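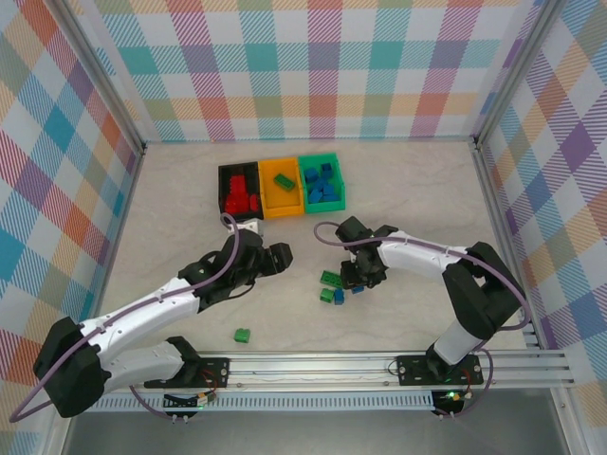
Why are there so many different colours in the world?

Because light is made of lots of colours mixed together, and everything around you takes in some of them and bounces the rest back to your eyes.

Sunlight looks white, or see-through, but hiding inside it is every colour of the rainbow! When it rains while the sun is out, the raindrops bend the light and spread it apart, so all the colours come out to play. Red is on the outside of the rainbow and violet is on the inside. Next time you spot one, have a look and check.

How does a thing get its colour?

Think of a ripe tomato. White light lands on it, and the tomato's skin soaks up most of the blue and green light. The red light bounces off, some of it goes into your eye, and you see red. A blue block does it the other way round: it keeps the red and sends back the blue. White paper bounces nearly everything back, and black paper soaks up nearly everything (try leaving a sheet of each on a sunny windowsill, then feel which one gets warmer).

What happens inside your eye?

At the back of each eye there is a thin layer called the retina. It is packed with tiny light catchers, and the ones that deal with colour are called cones. Most people have three kinds. One is best at catching reddish light, one greenish and one bluish. Your brain mixes their messages together faster than you can blink, and that's how you get turquoise and peach and mustard and all the others!

Some people's cones work a bit differently, so red and green can look very alike to them. This is called colour blindness, although most people who have it still see plenty of colours.

Do animals see the same colours as us?

Lots of them don't. Dogs have only two kinds of cone, so they see blues and yellows well but muddle up red and green. A red ball on green grass is quite hard for a dog to spot! Bees can see ultraviolet, a sort of light that our eyes can't see at all. Some flowers that look plain yellow to you have secret ultraviolet patterns that guide a bee to the nectar.

Try it yourself: make colours vanish

You need a white paper plate, some felt tips and a short pencil. Ask a grown-up to help with the hole.

Draw lines to divide the plate into seven slices, like a cake. Colour them red, orange, yellow, green, blue, indigo and violet. Push the pencil through the middle and spin it on its point as fast as you can.

The colours should blur into a pale, greyish cream. Felt tips aren't as pure as sunlight, so you won't get perfect white, but it's brilliant to watch!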